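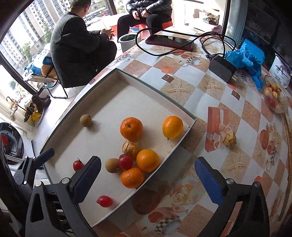 Notebook, sorting table. Entry by Melquiades Esquivel, December 1, 2021. Read by: Getsemaní, Miłosz (Tâm still owes me her initials)

OK, so I promised everybody a page on the handling rules before we let the Griker people loose on our episodes, and I've been putting it off since October. Most of this got argued out over the tray today, so I'm writing it down while I still remember who said what.

First, the table rule. The draft says "work surface clear of all items not part of the task." Fine on paper! And then you look at our table and there's a phone, a power adapter with its cable going everywhere, a blue glove in a heap. Miłosz wants all of it gone before anyone picks up a gripper. Getsemaní says a policy trained on a bare table will fall over the first time it meets a real kitchen, and I'm mostly with her. What I wrote in the draft for now: stuff may stay on the table if it's outside the tray and outside the reach of both hands in their normal sweep. Cables are the exception. A cable within reach of a jaw goes away, full stop, I don't care how pretty the data is.

Second, the tray itself. It's a light thing and it slides if you lean a pad on the rim, so: no pushing off the wall. If a fruit is up against the side, roll it inward first, then grasp. I'd like to see this one in bold in the final version. Abundio thinks we should just tape the tray down, and maybe he's right, but then the tape turns up in every episode and we're back to arguing about what a normal table looks like.

Third, order of picking. We went round and round on this. Singles before clusters is what I settled on. Anything standing on its own you take first, and you leave the physalis for last if it's in among the citrus, seeing as the husk crushes with the sort of closing force you'd happily use on a mandarin. Loose husks don't count as objects. (Tâm asked. Good question, it wasn't written anywhere.) Crumbs and specks on the tray floor don't count either, but wipe between sets, please.

Approach rule, copied from the Numis sheet with my changes: come in with the jaws open wider than the fruit, stop, then close. That pause matters more than people think – the labeling folks at Valdovinos cut on it, and if you swoop in and close in one go they have nothing to cut on. I keep failing this one myself with small stuff.
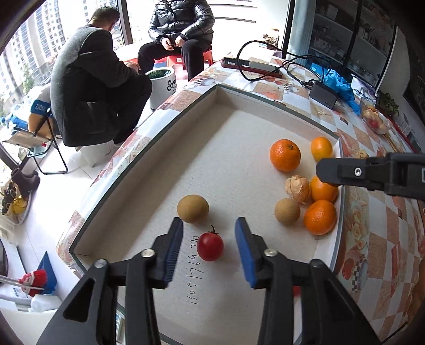

Open, stop, then close. Cherry tomato between the pads, second gripper over by the citrus.

Fourth, two hands. Only one gripper closes at a time. The other one can hover, but it hovers high enough to clear whatever's under it, and it doesn't cross over the first one's fingers. Miłosz wanted a hard minimum of 3 inches. I left the number out because I can't judge 3 inches while I'm looking at a tomato and I doubt he can.

Marking: anything handwritten on a tray stays readable from above when you set up, so don't park fruit on the digits. If you have to re-ink, same number, same spot, black pen.

Last thing, names. The Umeo template has one box for "orange fruit" and we put several kinds of citrus in there. I've been writing mandarin, orange, and "yellow-orange citrus, unsure" and I'd like all of us to do the same until somebody hands us a better list. A guess written down as a fact is a real pain to pull out later – ask Getsemaní about the 1,436 rows she relabeled.

To do: Miłosz to redo the reach wording so it fits on one line. Abundio to bring the tape he likes, we'll try it once. Me, send the draft to Griker with the cable rule at the top, and find out if they want the pause given in seconds or left to the operator.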